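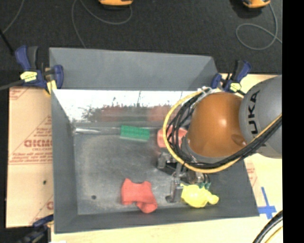

Samomard replied:
The notice states that returns to the Messina depot must be lodged within two working days of delivery. My understanding is that this period applies to damaged stock only. Would the administrator please confirm whether unopened surplus falls under the same rule?

Asabe Akande (Administrator) replied:
The two-day period applies to all returns, damaged or otherwise. Members are referred to section 4 of the purchasing agreement, as amended in September. Surplus stock is credited at the invoice price less the handling charge. Damaged stock is credited in full.

wulla_coop replied:
With respect, section 4 was circulated to members in draft and the draft gave five days. Our store places one large order a month. The last one ran to 126 cartons, and it is not possible for a small staff to check that quantity in two days. We ask that the longer period be restored.

Mirkon Stores replied:
We do not support the request. A longer period leaves the depot holding open credits into the following month, and every member then waits for a corrected statement. Our branch checks deliveries on arrival against the packing slip and has had no difficulty.

wulla_coop replied:
Your branch has a loading dock and a receiving clerk. Ours has neither. Our outstanding credit is $656, all of it refused on the grounds of late notice. The goods themselves were not disputed.

Samomard replied:
I would support a compromise. Orders with a value over $4,000 could be given the longer period, and smaller orders would remain as they are.

Mirkon Stores replied:
That would reward members for ordering less often. The depot has asked for the opposite.

Asabe Akande (Administrator) replied:
Both positions have been noted. The draft seen by wulla_coop was replaced before the vote, and the text on file is the one in force. A member wishing to amend it should submit the proposed wording in writing to the Messina office. Refused credits may be appealed separately on the standard form, with a copy of the packing slip attached.

wulla_coop replied:
Thank you. The form will be sent today, and proposed wording will follow.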